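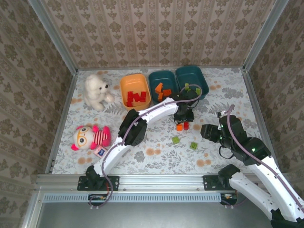 Prollard Sorting Challenge

Last updated: August
Reading time: 2 min

The Prollard Sorting Challenge is a student robotics competition in which teams program a pair of robot arms to sort colored blocks into bins. It is run each year by the Prollard engineering club and is open to high school and first-year college students.

Format

Each team works with two white arms mounted on the front rail of a small walled enclosure. Red, orange and green blocks are to be sorted by color into three bins along the back of the mat. Plush toys and other objects may be left inside, and patterned wallpaper and mats are allowed. Teams have 20 minutes to set up. A run lasts 300 seconds and is scored out of 400 points, with deductions for blocks in the wrong bin and for contact between the arms.

History

The challenge grew out of a class project called Pundo, which used one arm and a plain background. The second arm was added in the third season, when the rules were rewritten and the scoring software, Zaltik, was introduced. Almost 67 teams have entered the most recent edition, the largest field so far.

Training

New members start by moving the arms by hand-written commands, then work on grasping single blocks. Sorting with both arms is covered in the spring term.

Related articles

Pundo (class project)
Zaltik scoring software
Fan Robotics Club
Block sorting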